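2. 철망 바구니 걸기, 그리고 자물쇠와 열쇠 짝 맞추기

앞 장에서 프로파일 틀을 다 조이셨다면 이제 제가 제일 좋아하는 부분이에요. 바구니를 걸고, 작업대 위에 굴러다니는 자물쇠랑 열쇠를 제자리로 보내는 순서입니다. 저는 Multberg 작업실 정리를 맡으면서 이 장을 세 번쯤 고쳐 썼는데(첫 판은 너무 길다고 혼났어요), 지금 판은 2023년 4월 16일 일요일에 정리한 내용입니다. 그 전에 출력해 두신 종이가 있으면 과감히 버려 주세요!

2-1. 준비물

철망 바구니, 긴 것과 작은 것
케이블 타이, 흰색 작은 것
니퍼
자물쇠와 거기 딸린 열쇠, 열쇠 고리
이름표 종이와 유성펜
마른 헝겊

케이블 타이는 길이 149mm짜리를 씁니다. 조금 긴 걸 사도 괜찮지만 남는 꼬리를 자르기가 은근히 귀찮아요. 저는 동네 Wunderlich 철물점에서 한 봉지 사서 아직도 쓰고 있습니다.

2-2. 긴 바구니 걸기

1) 뒤쪽 가로대를 헝겊으로 한 번 닦습니다. 손때가 꽤 나와요.
2) 긴 바구니를 가로대 가운데쯤에 대 보고 높이를 정합니다. 저희 쪽은 상판에서 45cm 위가 편했는데, 키가 크신 분은 더 올려도 됩니다.
3) 바구니 테두리를 가로대에 걸고 양쪽이 수평인지 한 걸음 물러나서 봅니다. 가까이서 보면 늘 맞는 것 같거든요.
4) 손가락으로 바구니 밑을 살짝 들어 올려 봅니다. 쉽게 빠지면 다시 거세요.

참고: 긴 바구니는 그물눈이 촘촘해서 자잘한 것을 넣기에 좋아요. 대신 밖에서 안이 잘 안 보입니다. 뭘 넣었는지 이름표를 꼭 달아 두세요. 저는 안 달았다가 같은 물건을 두 번 산 적이 있어요.

2-3. 모서리 바구니 묶기

1) 작은 바구니를 왼쪽 벽과 뒤쪽 기둥이 만나는 모서리에 갖다 댑니다.
2) 위쪽 테두리부터 케이블 타이로 느슨하게 묶습니다. 처음부터 꽉 당기지 마세요.
3) 옆의 기둥 쪽도 묶고, 바구니가 반듯해지면 그때 하나씩 조입니다.
4) 남은 꼬리는 니퍼로 바짝 자릅니다.

주의: 자른 꼬리 끝은 생각보다 날카롭습니다. 손이 자주 지나가는 쪽으로 끝이 나오지 않게 매듭을 벽 쪽으로 돌려 주세요. 눈앞에서 자를 때는 보안경도 쓰시고요.

모서리 바구니는 격자가 큼직해서 가느다란 부속은 바닥으로 삐죽 나오기 쉽습니다. 작은 황동 부속처럼 빠질까 봐 신경 쓰이는 건 작은 통에 먼저 담아서 넣으시는 게 마음 편해요. 긴 막대는 바구니 위쪽에 걸쳐 두면 찾기는 좋은데, 오가는 소매에 걸릴 수 있으니 오래 두지는 마세요.

긴 것은 뒤쪽 가로대에, 검은 것은 왼쪽 모서리에. 이 자리만 기억하시면 됩니다. 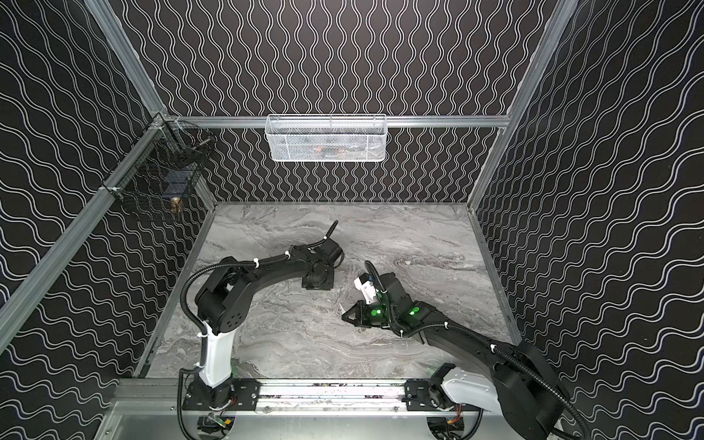 Sigrún Lund: 저는 모서리 바구니를 더 낮게 묶었어요. 처음엔 설명서대로 했는데 어깨가 아프더라고요. 낮추고 나니 의자에 앉아서도 손이 닿아서 좋은데, 대신 상판에서 큰 물건을 돌릴 때 바구니에 부딪힙니다. 그리고 케이블 타이는 한 계절 지나면 한 번씩 당겨 보세요. 제 것은 하나가 헐거워져 있었어요.

좋은 얘기라서 그대로 실었습니다. 높이는 정답이 없으니까 앉아서 일하시는 분은 낮추는 쪽으로 해 보세요. 타이 점검 이야기는 뒤의 2-6에도 넣어 두었습니다.

2-4. 자물쇠와 열쇠 꺼내 놓기

자, 이제 진짜 골칫거리입니다. 서랍이며 주머니에 있던 자물쇠와 열쇠를 전부 상판에 꺼내 놓으세요. 한 번에 다 꺼내는 게 핵심이에요. 반만 꺼내면 남은 반에 꼭 짝이 있습니다(네, 제 경험담이에요).

1) 상판을 먼저 닦고, 나사나 철사 조각이 남아 있으면 치웁니다.
2) 자물쇠를 색깔별로 띄엄띄엄 놓습니다. 파란 것과 검은 것이 있으면 서로 떨어뜨려 두세요.
3) 열쇠는 겹치지 않게 흩어 놓습니다. 고리가 달린 열쇠는 고리째 두고, 이 단계에서는 빼지 마세요.
4) 짝을 모르는 열쇠가 있어도 일단 넘어갑니다.

저희 상판은 대리석 무늬라 보기엔 참 예쁜데, 은색 열쇠를 올려놓으면 회색 무늬 속으로 쏙 숨어 버려요. 열쇠를 찾느라 손바닥으로 상판을 쓸어 본 적이 한두 번이 아닙니다. 같은 무늬를 쓰시는 분은 단색 천을 한 장 깔고 하셔도 좋아요.

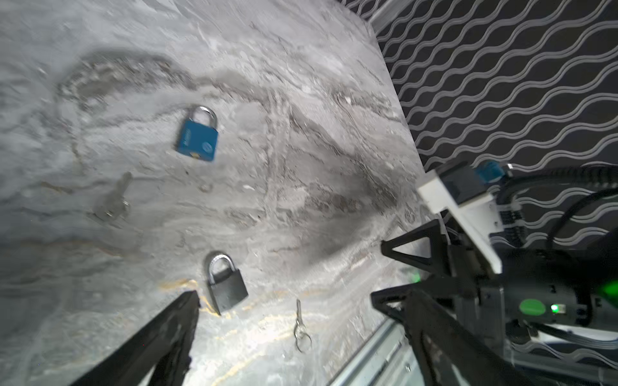

열쇠 고리는 나중에 이름표를 다는 데 쓸 거라서 버리지 마시고요, 벌어진 고리는 펜치로 살짝 오므려 둡니다. 너무 세게 누르면 열쇠가 안 돌아가니까 살살요.

2-5. 짝 맞추기와 이름표

1) 자물쇠 하나를 왼손에 들고 열쇠를 차례로 꽂아 봅니다. 절대 힘으로 돌리지 마세요. 맞는 열쇠는 부드럽게 돌아갑니다.
2) 열리면 고리를 열어 둔 채로 열쇠를 꽂아 옆으로 밀어 놓습니다.
3) 다음 자물쇠로 넘어갑니다. 끝까지 짝이 없는 열쇠는 봉투에 따로 넣고 날짜를 적으세요.
4) 이름표에 색과 쓰는 곳을 적습니다. 저는 "파랑, 공구함"처럼 짧게 써요. 길게 쓰면 아무래도 안 읽게 되더라고요.
5) 이름표를 열쇠 고리에 끼우고, 같은 글자를 바구니 쪽 목록에도 적습니다.

주의: 열쇠를 안에 둔 채로 함을 잠그지 마세요. 너무 당연한 말 같죠? 저는 Rusik 캐비닛을 그렇게 잠가서 토요일 오전을 통째로 날렸습니다.

참고: 뻑뻑한 자물쇠에는 흑연 가루를 아주 조금만 넣어 보세요. 식용유는 안 됩니다. 잠깐은 부드러운데 먼지가 엉겨서 더 나빠져요.

여분 열쇠는 Drerkari 창고 쪽 보관함에 두는 걸로 정했습니다. 원래 열쇠와 여분 열쇠를 같은 바구니에 두면 여분이 있는 의미가 없으니까요. 빌려 가실 때는 장부에 이름만 적어 주시면 돼요.

2-6. 바구니에 담기, 그리고 가끔 하는 점검

짝을 다 맞췄으면 담을 차례예요. 저는 매일 쓰는 것을 앞쪽에, 어쩌다 쓰는 것을 뒤쪽에 둡니다. 상자처럼 부피 있는 물건은 모서리 바구니에 세워 넣고, 그물눈에 걸릴 만한 자잘한 것은 긴 바구니로 보내세요. 무거운 자물쇠를 한쪽 끝에 몰아 담으면 바구니가 기울어요. 가운데부터 채우시면 훨씬 얌전합니다.

자물쇠 하나가 80g쯤은 우습게 넘는 것도 있으니, 묵직하다 싶은 건 바구니 대신 서랍으로 보내셔도 됩니다. 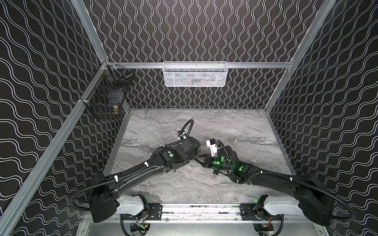
다 담고 나면 바구니를 손으로 가볍게 흔들어 보세요. 덜컹거리는 소리가 크면 걸린 자리가 헐거운 거니까 2-2의 3)으로 돌아가시면 됩니다.

점검은 거창할 것 없어요. 제가 하는 순서는 이렇습니다.

1) 케이블 타이를 손가락으로 당겨 보고, 하얗게 뜬 데나 금 간 데가 있으면 바꿉니다.
2) 바구니 바닥으로 삐져나온 것이 있는지 밑에서 올려다봅니다.
3) 이름표 글씨가 번졌으면 새로 씁니다.
4) 앞쪽 레일과 상판 테두리 틈의 부스러기를 붓으로 털어 냅니다. 작은 나사가 꼭 여기 모여요.
5) 목록과 열쇠를 한 번 대조합니다.

자주 묻는 것도 몇 가지 적어 둘게요. 이름표가 자꾸 떨어진다는 분은 종이 대신 얇은 플라스틱 표를 써 보세요. 바구니에 녹이 비치면 마른 헝겊으로 닦고, 그래도 묻어나면 미련 없이 교체하시고요. 타이를 다시 묶을 때는 쓰던 것을 억지로 풀어 쓰지 말고 새것을 쓰세요. 한 번 풀린 건 영 믿음이 안 가요.

서랍 칸막이는 다음 장에서 이어서 하겠습니다. 니퍼는 치우지 말고 그대로 두세요, 바로 또 씁니다!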